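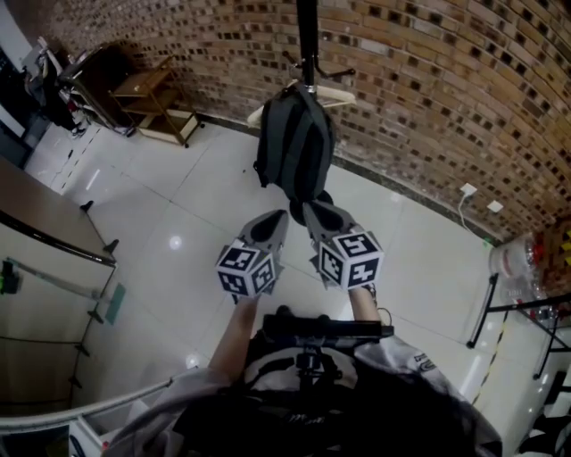

tilewidow
Does anyone else find that a rucksack never gets emptied? I did the Pandville coast path in February, 3 days with far too much stuff, and I have been living out of the bag in stages ever since. It was on the floor for a while, then on a chair, and hanging a bag up doesn't help either: dark grey on a black pole, it just starts to look like part of the furniture. I went in for a plaster this morning and came out with half a flapjack. So what do you all do when you get home? Full unpack at the door, or are you like me?

mossfoot
Full unpack at the door. Boots off, bag upside down in the bath, shake. Takes 3 minutes and you find out where your spare tent peg went.

Gruffalump
In the bath? With the sand?

mossfoot
It's a bath. It has been designed with washing in mind.

oldkendal
I leave mine packed on purpose. If the weather turns nice I can be out of the house before anyone asks me to do the gutters. Waterproofs, hat, map, tin of mackerel, ready to go.

tilewidow
How old is the mackerel?

oldkendal
It's a tin. It doesn't have an age.

Gruffalump
Leaving it packed is how you ruin a bag. Mine was a Mimadine, cost me 90 quid, and I put it away with a damp fleece in the bottom. By spring it smelled like a pond and the coating inside was coming off in flakes. Gruratus wouldn't touch it for repair either, they said wash it first, which was fair enough but hurtful.

oldkendal
So don't put a damp fleece in it. I've had mine since 2000 and it smells of nothing worse than me.

Rankin_Rambler
I'm with oldkendal up to a point. Keep the dry things in, take the wet things and the food out. I won't budge on bananas. I did the Rankin round with one I'd forgotten and the map has never fully opened since.

mossfoot
You can't half unpack. You take out the socks, feel pleased with yourself and go and put the kettle on, and that's how tilewidow ended up eating out of a side pocket.

tilewidow
I didn't say I ate it.

mossfoot
Did you?

tilewidow
It was mostly oats.

Gruffalump
If you do go for the bath, put the plug in first. I lost a compass screw down ours and the plumber wanted 185 to take the trap off. Still haven't got the screw.

tilewidow
Right, I've tipped it out on the bed as a compromise. One glove, a bus timetable and a great deal of Pandville beach. I'm going to need clean sheets.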